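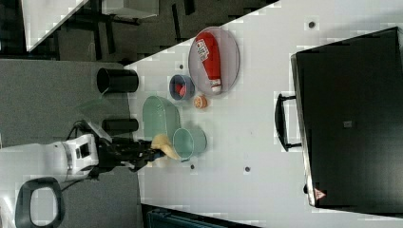 I've been after a decent set of everyday serving bits for ages, the sort you can throw on the table at lunch without worrying, and I finally gave in and ordered the Grodach mixed set from the shop in Poltdale. It came to 51 pounds with the delivery, which made me wince a bit, but I've had it for most of February now and I'm (mostly) very happy! The big grey oval plate is the one I reach for first. It has a proper raised rim, and it's long enough that the red squeezy bottle lies down on it with hardly any overhang worth mentioning, so you can imagine how well it does for a row of sausages or half a dozen flatbreads.

The little blue bowl with the darker rim is my other favourite. It's the right size for olives, or cherry tomatoes, or one greedy person's crisps, and it stacks away inside nearly everything else I own. I did wonder if the rim would fade, but it's been through the dishwasher more times than I'd like to admit and still looks fine to me.

Now the green basket. I love the colour, a soft light green, and it's lovely for bread. It's not so lovely for anything crumbly, as the holes let the bits through and you end up wiping the table anyway. My neighbour Abimbola Oyelaran lines hers with a napkin and I've started doing the same.

The teal cup I'm less sure of. Very pretty, a bit see-through, nice open shape, but it's light and I've knocked it over twice (fizzy water both times, thank goodness). Fine for the garden, I'd say, and I wouldn't give it to a toddler.

I looked at the Anozie set too, which is 2 pounds cheaper, but there's no oval plate in it and that was the whole point for me. If you're anywhere near Buvcombe the market stall there sometimes has odd pieces from the Grodach range, so you could pick up just the plate and the bowl and skip the cup altogether.

Four stars from me. It would be five with a heavier cup!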